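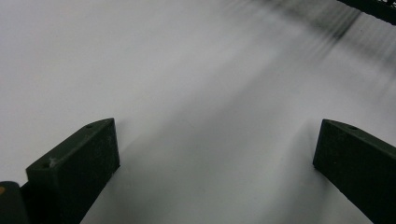

Notes from week two of the cutlery job

I promised an update on Cirnum, so I've made a pot of tea and I'm going to attempt one before my wrists seize up completely. We're gathering table-setting examples for it at the moment. Plate, placemat, knife, wire holder, over and over, with a gripper in each hand. One go takes me 30 seconds if I'm awake and 60 if I'm not, and the target is 300 good ones before the end of March. I am not fast! The holder is the awkward bit, all thin black wire, and it's easy to come in too low and bump the rim.

What surprised me most is how dull a good example is. My first day's worth were full of little flourishes (a twirl of the wrist, a nudge to straighten something that was already straight) and every one of them gets learnt if you leave it in. So now I try to move like somebody who has never been in a hurry. Open, wait, go in, close, lift. I also say the steps under my breath, which must be lovely for anyone in earshot.
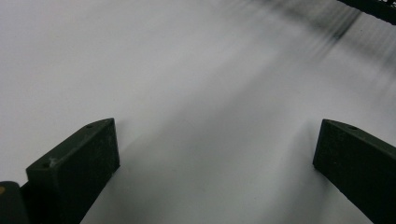 Drellby wrote in after the last post to say that throwing away the clumsy goes was a mistake, and that the fumbles are worth more than the clean runs as long as you recover from them. A system that has only ever seen perfect grabs has no idea what to do after a bad one, was the gist of it, and could I please stop deleting things.

I grumbled for a day and then came round. We keep a fumble now if it ends with the thing where it ought to be, and it goes in a separate folder called Flammont — named after the village where we had the argument about folders, long story. Drops on the floor still get binned. So does anything where I've stopped halfway to think, as I don't want it learning to dither. 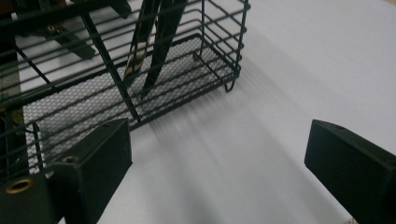
Things I'd do differently

Start with the holder in more places. I did my first 60 with it in much the same spot, and I'd be amazed if that hasn't baked in a habit. Now I shift it after every 10, and turn it a bit too.

Watch some back on the same day. I left mine till the weekend and found my left hand had been hanging about doing nothing useful in a whole batch of them, just hovering — very relaxing to perform, not much use to Cirnum.

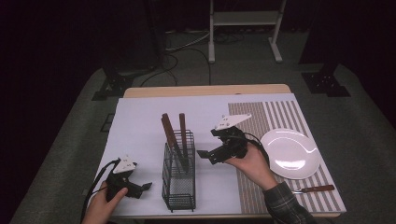 Oh, and take breaks before you need them. By late afternoon my grabs get snatchy and I can see it in the recordings, so I stop at four now and do the labelling instead. Next up is the Dumitrescu set, which is mugs, and I have opinions about handles already. More when I've got through the spoons.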